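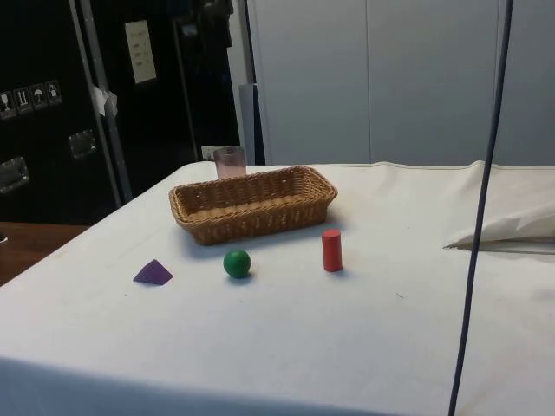 A reader wrote in after my last batch of odd facts to tell me that I had the honey one wrong, or at least half wrong. Honey does keep for a very long time, she said, but only if you put the lid back on, and her own jar had started to bubble and smell like beer after a damp summer with the top left loose. I went and read up on it, and she's right! Honey pulls water out of the air, and once it has taken in enough, the yeasts in it wake up and get to work. So please consider that one corrected, and thank you to her for being so nice about it.

I've been collecting these little facts since I was a kid in Istville, where the library had a shelf of almanacs that you couldn't check out, so I copied the best bits into a notebook on Saturday mornings while my mother did the shopping. I still have the notebook. It has 288 entries in it, and I've been going through them one by one this winter to see which ones hold up. A fair number don't (I'm looking at you, goldfish with the three-second memory), and I feel a bit sheepish about how many dinners I brought that one up at.

Anyway, I got through 44 of them over the holidays, and these are a few that I was happy to find are true.

Bananas are berries, if you ask a botanist, and strawberries aren't. I had that one down with two question marks next to it, so I must have had my doubts even then.

A day on Venus is longer than its year. It turns so slowly that it gets all the way around the sun before it has spun once. I read this out loud in the kitchen and had to explain it twice, the second time with an orange.

Wombats make droppings shaped like cubes. My notebook says "ask teacher," and I never did, which was probably wise.

Octopuses have three hearts, and one of them stops beating while they swim. That may be part of why they so often seem to prefer crawling, and I can't say I blame them.

Oxford University was already teaching students before the Aztecs founded Tenochtitlan. I don't know why this one gets me every time, but it does. I suppose I had the two of them filed in completely different drawers in my head.

There are 12 more that I'm still unsure of, mostly the ones about kings and what they ate, where every book seems to be quoting some other book and you go around in a circle until it's time for bed. If you know of a good source on royal banquets, do leave me a comment. I'll put up the next lot when I've worked through the page on weather, and the handwriting on that page is terrible, so it may be May before I'm done.

Contact | © 2022 Notes from Istville | Back to top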